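Kellis Statement Archive
Single-newsroom license, $500 a year

Kellis is a searchable archive of what film and TV actors have said in public about politics: posts, interviews, stage remarks, and the apologies that sometimes follow. It holds 2,604 statements from 193 performers. We sell it, and we still think you should read this page before you pay for it.

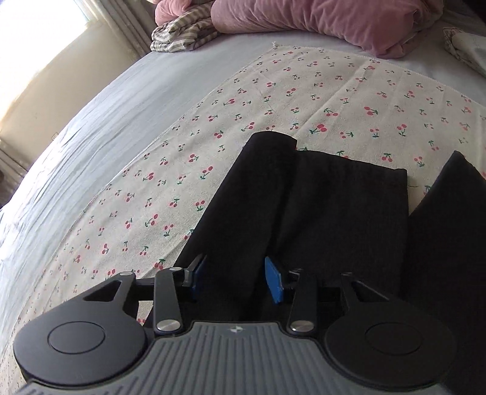

Cutell Media Tools / Entertainment and Public Affairs Desk

The maker, Tomaszewski, calls Kellis "the full record." We don't. Deleted posts are in there only if a newspaper quoted them first, and a quote that three papers trimmed three different ways gets filed as one entry. The entry links to all three. Read them.

Translations cover 10 languages. The ones we spot-checked were fine for plain speech and weak on slang, song lyrics and insults, and insults make up a fair share of what actors say to each other when a protest is in the news. If your story hangs on one rude word, ask a speaker of the language.

Then there is the "influence score." Every statement gets one, and we have asked twice how it is worked out. The answer both times was a chart. We leave the score switched off on new accounts. You can turn it on under Display, but we would not print it.

What does work is the date search. Pick a bill, a march or an election, set the range, and you get who spoke and in what order. That alone saves a lot of scrolling.

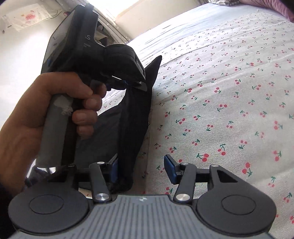
What you get

One login for up to 10 desks
Export to spreadsheet or plain text
Source link for every entry (nearly 193 of the older links now go to dead pages; the quote stays)
Correction form, answered by Tomaszewski and not by us

Not included

Video clips
The Flarnton fan-page add-on, sold separately. It counts likes. We have yet to hear what a newsroom would do with it.

Last checked 16 Apr 2025. Prices hold until July.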